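Hendik SL-2 Low-Slope Roof Underlayment

Self-adhered, two-ply modified base sheet for low-slope and transition areas

Product overview

The Hendik SL-2 is a self-adhered base sheet for use under mineral-surfaced cap sheets, standing seam panels and most architectural shingles where the slope drops below the shingle manufacturer's minimum. It consists of a glass-reinforced upper ply laminated to a rubberized asphalt lower ply, with a split release film on the underside. The top face is sanded for foot traction.

SL-2 is supplied to roofing contractors and to building owners with in-house maintenance crews. It is not intended as a finished roof surface and must be covered within 30 days of installation.

Typical applications

Porch and carport tie-ins
Dormer cheeks and dead valleys
Low-slope additions joining a steeper main roof
Re-cover work over a mechanically fastened cover board

Specifications

Roll coverage: 200 sq ft gross, including laps
Plies: 2
Reinforcement: glass mat
Top surface: fine sand
Underside: split release film
Maximum in-service temperature: 170 °F
Maximum exposure before covering: 30 days
Side lap: marked with a printed lay line
End lap: stagger from course to course

Approved substrates

Exterior-grade plywood, OSB, structural concrete and gypsum cover board are accepted. Concrete and gypsum board require Trurnton primer, applied at the rate printed on the pail and allowed to flash off until it no longer transfers to a dry glove. Plywood and OSB do not require primer unless the panels have weathered. Do not apply over existing granule-surfaced roofing, coal tar pitch or wet insulation.

Installation notes

Store rolls on end, under cover, on a pallet. In cold weather, keep them in a heated space overnight and bring them to the roof as they are used.

Sweep the deck and set any raised fastener heads. Begin at the low edge with the roll parallel to the eave. Unroll a working length, align it to a chalk line and fold back the upper half. Score and pull the film, lay the sheet back down and repeat on the lower half. Work each section with a weighted roller from the center outward. Side laps are rolled separately.

At end laps, cut the covered corner of the lower sheet at an angle and apply a bead of Ghauri lap mastic along the cut. T-joints left without mastic are not covered by the material warranty.

Drip edge goes on top of the base sheet at the rakes. At eaves, install the metal first, prime the flange and lap the sheet onto it. Wall flashings should be carried up the wall and secured with a termination bar, or tucked behind the existing counterflashing where one is present.

Accessories

Trurnton primer, pail
Ghauri lap mastic, cartridge or pail
Pruren termination bar, mill finish
Pruren replacement blades for hook knife

Accessories ship with the roll order. Mastic in pails is subject to cold-weather freight restrictions in January.

Estimating and technical support

Send roof drawings or a marked-up sketch with slopes and penetrations shown. Takeoffs are prepared by Anum Sethi and checked by Katsuhiko Kuroda before release. Wind uplift questions, including perimeter and corner fastening of the cover board, go to Babar Dhanial. Orders received before 2:00 p.m. are entered the same day. 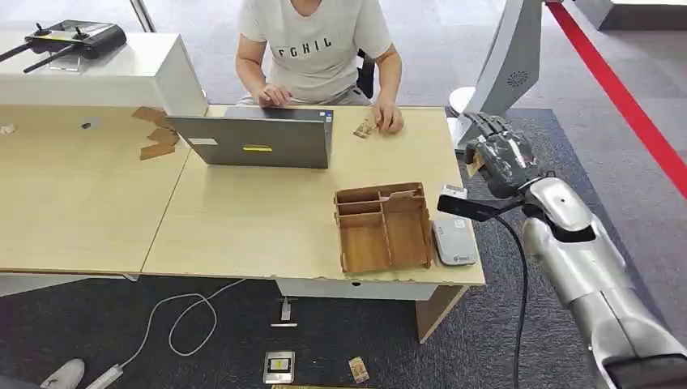
Desk work on a laptop.

Warranty

The material warranty covers manufacturing defects in the sheet. It does not extend to workmanship, ponding caused by deck deflection, or contact with solvents or animal fats. Retain the lot label from each roll. Claims are filed in writing to Samina Lashari with the lot number, the installation month and photographs of the affected area.

Availability

Full pallets are stocked. Partial pallets are available for pickup only. For samples and safety data sheets, contact Sadia Rana at the order desk.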